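Colocar una silla en su sitio sigue siendo una tarea difícil para un humanoide

La empresa Tandlow ha presentado en octubre los resultados de una serie de ensayos con un robot humanoide dedicado a ordenar una oficina. La prueba central consistía en desplazar una silla con ruedas y dejarla junto a un escritorio. De 100 intentos, el equipo dio por válidos 35. El resto terminó con la silla mal orientada, con el agarre perdido o con una parada de seguridad.

El criterio de validez era estricto: respaldo alineado con el borde de la mesa, desviación máxima de 10 grados y ningún contacto con el tablero. La ingeniera Mirjana Yordanov, responsable de los ensayos, explica que la mayor parte de los fallos no procede de la visión. «El robot localiza la silla sin problemas. Lo que no predice bien es hacia dónde van a girar las ruedas cuando empieza a tirar», señala.

Una silla de oficina reúne varias dificultades para un sistema de control. Las ruedas pivotan por separado, el asiento gira sobre su eje y la fuerza necesaria cambia según el estado del suelo. Tandlow comparó dos formas de agarre – con una sola mano sobre el respaldo y con ambos brazos, uno a cada lado – y obtuvo mejores resultados con la segunda, a costa de un tiempo de ejecución mayor.
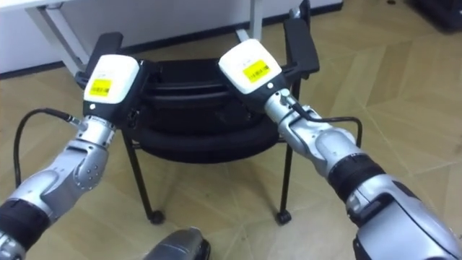
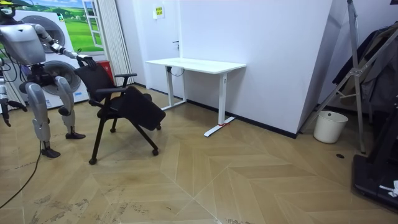 Qué tareas están más cerca

El informe incluye también una comparación con trabajos de almacén. Según Osaze Igwe, consultor de automatización en Zamow, mover cajas de medidas conocidas entre posiciones fijas es ya viable con equipos comerciales, y no requiere un humanoide. En una vivienda o en una tienda abierta al público las condiciones cambian cada día, y ahí las tasas de acierto bajan con rapidez.

Igwe considera que el dato relevante para un comprador es el número de intervenciones humanas por turno. En los ensayos de Tandlow, un operario debía recolocar la silla tras cada intento fallido, de modo que el ahorro de trabajo fue nulo. «Una persona hace lo mismo en unos segundos y mientras habla por teléfono», añade.

La compañía ha registrado 614 minutos de datos de fuerza y posición, con los que pretende ajustar el modelo de contacto. La siguiente fase incorporará sillas sin ruedas y suelos con moqueta. Yordanov no da fecha para un producto doméstico y limita el objetivo inmediato a repetir la misma prueba sin asistencia durante una jornada completa.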